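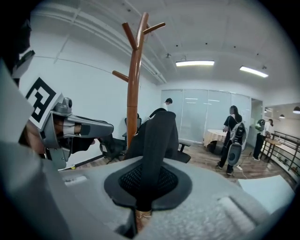 办公室的木衣帽架老是歪、老是倒，除了扔掉还有什么办法？

生活互助站 > 办公与家居 > 小件家具
浏览 1,856
发布于 2026年3月22日

发帖：三楼靠白墙

先说情况。我们公司有一个落地的木头衣帽架，红棕色，漆面很亮，单根立杆，到上面分叉成几个弯弯的钩子，像一棵被人修剪得比较敷衍的树。牌子叫 Iswood，是搬进来之前行政从一家叫 Stergiou 的二手家具店淘的，据说很便宜，据说很划算。凡是行政说“很划算”的东西，后来都归我修。

架子放在墙边，周围是几把黑色办公椅。椅子本来各有各的位置，但办公椅这种东西，你一转身它就自己溜达过去了，最后总是围着衣帽架，好像在听它讲课。于是每天的流程是：有人要挂衣服，先把椅子推开；推的时候椅子脚碰到架子底座；架子晃；上面的衣服掉一件；那个人把衣服捡起来，挂到唯一还空着的钩子上，也就是最歪的那个方向；架子继续歪。

去年12月最严重，羽绒服季节。整个办公室30个人，当然没有全挂上去（挂得上去我就发到杂技版块了），但总有那么几位坚信自己的大衣应该叠在别人的大衣外面。有一天中午它终于倒了，倒在一把椅子上，椅子倒是没事，还很稳地接住了，比公司大部分流程都可靠。

目前的症状：
一、立杆和底座连接的地方松，用手握着上半截摇，能感觉到下面在动，有咔哒声。
二、钩子高低不一样。高处的两个朝两边斜着上去，旁边还有一小截短的，下面左边有一个低的。低的那个大家都不爱用，说衣服会拖得很低；短的那个一挂就滑。结果重量全压在最高的两个上。
三、地板是光面的，架子会慢慢挪。早上和晚上不在同一个地方。

我已经试过的：在底座下面垫了折起来的名片（垫了前任市场总监的，他应该不会介意）；在上面贴了张纸写“请轻挂”，纸后来被一件大衣带走了；把那几把椅子搬到别的桌子旁边，第二天又回来了。

不想钉墙，房东 Bronero 对那面白墙非常有感情，合同里单独有一条写它。也不想再买，预算今年已经批给了一台没人会用的胶囊咖啡机。

求实际能用的办法。谢谢。

补充：有人私信问为什么不让大家把外套搭在自己椅背上。椅背是网布的，老板觉得搭衣服“影响整体观感”。整体观感目前由一个歪的衣帽架负责。

螺丝要拧两遍
回复于当天

修过不少这种架子，单杆带底座的，毛病差不多就那几样。你描述的三个症状是三件事，分开弄，别指望一招全治。

先弄松动。把衣服全摘下来，找个人帮忙扶着，把架子放倒在毯子或者纸板上，不要直接放地上，亮面漆一磕就是一个白点，磕完你会天天看见它。放倒以后看底座底面的中心，多数是一颗大螺栓从下面穿上来，拧进立杆里。你听见的咔哒声十有八九是它松了。

处理顺序：

把螺栓整个退出来，别只是顺手拧紧。拧紧当然也能好，好一个礼拜。

看立杆底端的孔。如果是木头里埋了金属螺套，摇一摇螺套，套不动就没事，套跟着转说明木头那一圈已经磨松了。如果没有螺套，螺丝直接咬木头，就看看孔里是不是一碰就掉木屑。

孔松了就补。木工白胶加几根牙签（去掉尖头），或者削一根小木条，涂胶塞进去，塞满，露出来的剪平，晾一夜。胶没干透就装回去的人我见过很多，他们后来都又发了一个帖子。

装回去的时候在螺栓头和底座之间加一个大垫圈加一个弹簧垫圈。大垫圈分散压力，弹簧垫圈防松。我自己修那个用的是6毫米的，你的要拿着螺栓去五金店比，别照抄我的尺寸。

拧紧，立起来，用手摇一摇，再放倒拧一次。对，两遍。第一遍把缝隙挤掉，第二遍才算真的紧。

然后是歪。立好以后离远一点看立杆直不直。如果螺栓紧了还歪，先换个地方摆，看它往哪边歪：总往同一个屋角歪，是地不平；总往它自己的同一边歪，是架子的问题。地不平就垫，但请把名片拿掉。名片受压以后会变薄，而且很滑，等于你给它穿了双旧袜子。去买那种自粘的橡胶垫片，硬一点的，可以叠着用。毛毡的不要，毛毡就是为了让家具好滑动才发明的，你的架子已经很会滑了。

橡胶垫片顺便把你的第三个症状也治了。贴之前底面和地板都用酒精擦一下，干了再贴。

最后是倒。这个跟修理没有关系，是重量的事。单杆架子重心本来就高，你们又只挂最高的那两个钩，两件厚大衣挂同一边，再来一把椅子撞一下底座，它不倒才需要发帖问为什么。两个高钩一边一件，对着挂。低的那个钩留给包，有重量的电脑包挂低处，重心就下来了。短的那截挂帽子、围巾、雨伞，别挂外套，它那个长度挂不住领子。

底座够宽的话上面可以压东西。我家那个压的是一个健身用的沙袋环，买来健身的，后来找到了真正的岗位。

楼主回复：底面真的有一颗大螺栓，我趴地上用手电看到了，同事以为我在找隐形眼镜。周末去买垫圈。请问白胶会不会溢出来弄到漆面？

螺丝要拧两遍：会，湿的时候用湿布马上擦掉就行。干了就得刮，刮就要掉漆，掉漆你又要发帖。孔里别灌太满。

楼主回复：电脑包挂低钩这条我今天先试了，没修之前就已经晃得没那么厉害。只是包的主人每次弯腰拿东西都要叹一口气。

路过换把椅子
回复于次日

扔了吧，买个新的，铁的，带横杆那种，能挂一排。木头的都这样。

楼主回复：感谢，请看原帖最后关于咖啡机的部分。

路过换把椅子：那把咖啡机卖了。

楼主回复：这是目前最接近可行的方案，但我想保住工作。

螺丝要拧两遍：木头的不都这样。我家那个倒过一回，是猫。

工位挪了又挪
回复于次日

上面修架子的部分写得很全，我不懂螺栓，补充一点椅子的事。我做过几年行政（就是说“很划算”的那种人，请多包涵），我觉得你的衣帽架有一半的罪是替椅子背的。

你想一下椅子为什么会聚在那里。靠墙，不挡路，旁边又没有桌子，所有多出来的椅子最后都会去那种地方。开会借出来的，客人坐过的，哪个部门换座位剩下的，大家心里都觉得“先放这儿”。你把它们搬走，第二天又回来，是因为它们没有别的地方叫“这儿”。

所以第一步是数一下那几把椅子到底是谁的。我们当年贴了一个星期的便签，请认领的人把椅子领走。领走了一部分，剩下的没有人要，但我一说要收进仓库，忽然又有人要了。建议你直接跳到“收进仓库”这一步。

第二步，给架子留地方。我们的做法是沿着底座外沿量出去30厘米，地上贴一圈胶带，圈里不放椅子。我本来以为没有人会理，结果意外地好使。人对地上的胶带有一种说不清的尊重，尤其是黄色的。写“请勿放椅子”的纸条反而没用，大家看纸条的时候主要是在看有没有错别字。

胶带要用撕了不留胶的那种，贴之前在角落里试一小段，隔几天撕掉看看。我们第一次用的是仓库里翻出来的旧胶带，撕的时候带走了地板上的一层东西，我到现在也不知道那层是什么，总之房东知道。你们房东对墙都那么深情，地板估计也有感情。

第三步，把架子往墙角推。现在它要是站在墙中间，三面都能被撞；放到角上就只剩两面。注意别让钩子顶到墙，转一下立杆的方向，让低的那个钩朝外，高的两个顺着墙，大衣就不会蹭着白墙。深色羽绒服蹭白墙，蹭一个冬天，那道灰印子正好是大家肩膀的高度，像给全公司量了一次身高。

如果椅子真的没处去，就让它们背对架子排好，椅背朝着架子，坐垫朝外。椅子往后溜的时候先顶到的是椅背，位置高，不容易直接踹到底座。效果一般，但比现在强。带扶手的那种要放在最外面，扶手最喜欢勾大衣下摆，一推椅子就连衣服带架子一起走了。我怀疑你们12月那次就是这么倒的，当然我没有证据。

至于橡胶垫片，我们当时用的是 Stundum 的，圆的，一包一大把，贴上去之后架子再没有散过步。掉过一片，后来在吸尘器里找到的。

还有一个没什么技术含量的办法，季节性的：天冷的时候在门口另外摆一根可移动的挂衣杆，春天收起来。问问楼里别的公司，总有一家搞过活动，剩一根在储物间里积灰。不用花钱，请人家喝杯咖啡就行，你们正好有咖啡机。

楼主回复：椅子认领已经开始了。目前有一把被两个人同时认领，另外的没有人承认。

楼主回复：更新一下。周末把螺栓退出来了，没有螺套，孔里确实全是木屑，倒出来一小堆，看着像削过一支铅笔。塞了牙签和白胶，晾了一夜，装上大垫圈和弹簧垫圈，拧了两遍。现在握着上半截摇，下面没有咔哒声了。橡胶垫片贴上了，名片拿下来了，上面的头衔已经看不清。

还有一点点往左偏，我换了位置它就往右偏，所以是地板的问题，归房东，我心情很好。

架子暂时还在原来的地方，转到墙角要先挪打印机，打印机归另一个部门，要走邮件。胶带等认领的事完了再贴。早上来的时候椅子又挤在架子边上了，我把它们推开，架子没晃，大衣也没掉。

螺丝要拧两遍：过一个月再放倒拧一次，新塞的木头会压实一点。

楼主回复：好，写进日历了。日历提醒的名字叫“三楼的树”，同事问我是不是要养绿植，我说差不多。

路过换把椅子：所以咖啡机还卖吗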